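Home Recipes Garden Around the House Laundry Contact

Small boxes for small things

My mother-in-law, Carleen Grimshaw, kept every button she ever met in one enormous biscuit tin, and if you wanted a particular one you tipped the whole lot out on the bed and lost the afternoon. I loved that tin dearly (I've still got it!) but I have come round to lots of little boxes instead, the kind with a lid joined on at the back, and after 19 years of fiddling with them I thought it was time I wrote down what works in our house.

Start with what you've got

Before you spend a cent, empty the drawer. All of it, onto an old towel so nothing rolls away under the fridge. Put like with like – hair ties, picture hooks, birthday candles, the funny little keys that came with the windows – and only then think about what size of box each heap wants. I did this the wrong way round when we moved to Fimham and ended up with 11 boxes that were too shallow for anything taller than a cotton reel.

Washing them

Plastic boxes that have lived in a bathroom cupboard get a film on them. Warm water, a squirt of dishwashing liquid and an old toothbrush will shift it, and the toothbrush is the important bit for the corners and along the hinge. Go easy on very hot water, as the thinner ones can warp and then the lid never sits square again. Stand them open on the rack overnight. If there's a stale smell, a spoonful of bicarb shaken about inside and left till morning does wonders.

Give each box a card

Labels on the lid are all very well until the lids get stacked where you can't see them. My neighbour Brodie Ashby gave me the idea of a coloured card standing inside the box, and a number on it that matches a list on the pantry door. Green is for sewing at our place, blue for the shed. The number can be anything you'll remember, and young Declan picks the silliest ones he can think of. Prop the card in before anything else goes in, up near a front corner, and it's the first thing you see when the lid goes back. 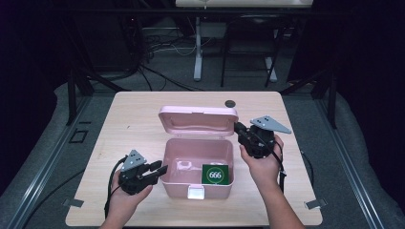

Look after the latch

The little tab at the front is always the first thing to go. Press it shut with your thumb in the middle, and please don't hang the box up by it! If a latch has gone slack, a wide rubber band does the job for years. Don't overfill, either. When the lid has to be leaned on, take out a handful and start a second box.

I go through ours every December, when the wrapping things come out, and anything we haven't touched goes in a bag for Paora Hinds, who can always find a use for it at the Cosgrove craft mornings.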